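Bead stringing

Bead stringing is the craft of putting beads on a thread, cord, wire or elastic to make jewelry and other decoration. It is one of the simplest forms of beadwork, because it does not need a loom and often does not need a needle. The beads can be of glass, wood, stone, seed, shell, bone, metal or plastic.

History

Strung beads are among the oldest ornaments known. Early ones were made from shells with a hole, later from stone, clay and glass. In many regions beads were also used for trade, for counting and for prayer.

In the market town of Ferkodham the craft was a home occupation for a long time. Families received loose beads from a merchant by weight and gave them back as finished strands. The payment was made for each bundle of 60 strands, and a bundle with a broken thread was returned to the family. The Tesoletti workshop, which opened near the river, brought this work under one roof and employed 33 stringers in its best years. After it closed, part of its pattern cards went to the town museum, where they can be seen on request.

Materials

The choice of the thread depends on the weight of the beads and on the edge of the hole. Silk is traditional for pearls, as it hangs softly and holds a knot well. Nylon is stronger and does not rot. Coated steel wire is used for heavy stones, which can cut through a textile thread in a short time. Elastic cord is common in bracelets without a clasp – it loses its strength with the years and has to be replaced.

Beads are sold by diameter in millimeters, and seed beads by a number which becomes higher when the bead becomes smaller. Spacers are small pieces, usually of metal, which are put between the main beads. They protect the beads from rubbing, and they also make an expensive material go further. Charms and pendants are hung from a ring or are put directly on the thread.
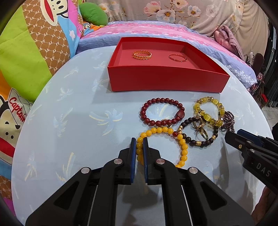 FERKODHAM, June – Bracelets of round beads are today the most usual product of small makers in the region. Two of those on the blue table, the yellow one and the dark brown one, have gold spacer beads between the others.

Methods

In simple stringing the beads are put one after another and the ends are joined. In knotted stringing a knot is made after every bead, so that only one bead is lost if the thread breaks. The Ferkodham knot is a local form, in which the thread passes 4 times through the loop before it is pulled tight. It is slow to make and is now rare outside of courses.

A stringing board with grooves helps to plan the order of the beads. The Rennie board, made from gray felt on wood, has 5 parallel grooves and was used in many schools.

Care

Strands should be stored flat, as hanging makes the thread longer. Perfume and soap can damage pearls and soft stones. Wooden beads should be kept away from water and can be wiped with a dry cloth.

Collections

The largest public collection of strung work from the district is at Jakwood, in the former grain store. It includes sample cards, tools and the order books of the Tesoletti workshop. The books are not complete – the early volumes were lost in a flood.

See also: Beadwork, Bracelet, Pearl knotting, Seed bead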